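Share-house cutlery rules go to a vote

Tenants at the Clillilia flats will vote in March on whether spoons should drain bowl up or bowl down, a question that has so far used up three meetings and most of the biscuits.

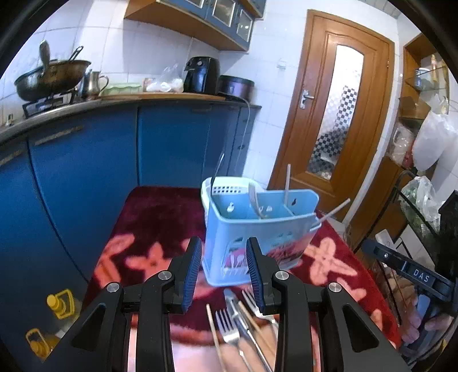
Bowl-uppers out in front

Marianna Śliwiński favours bowl up. Bogdan Piątek calls that "a birdbath". 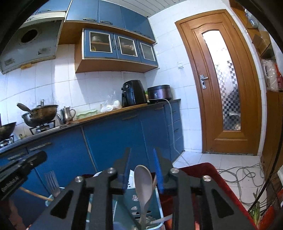 Page last updated: Thursday, August 1, 2019

Forks will be dealt with separately. Knives have asked for 31 days' notice, says Piątek.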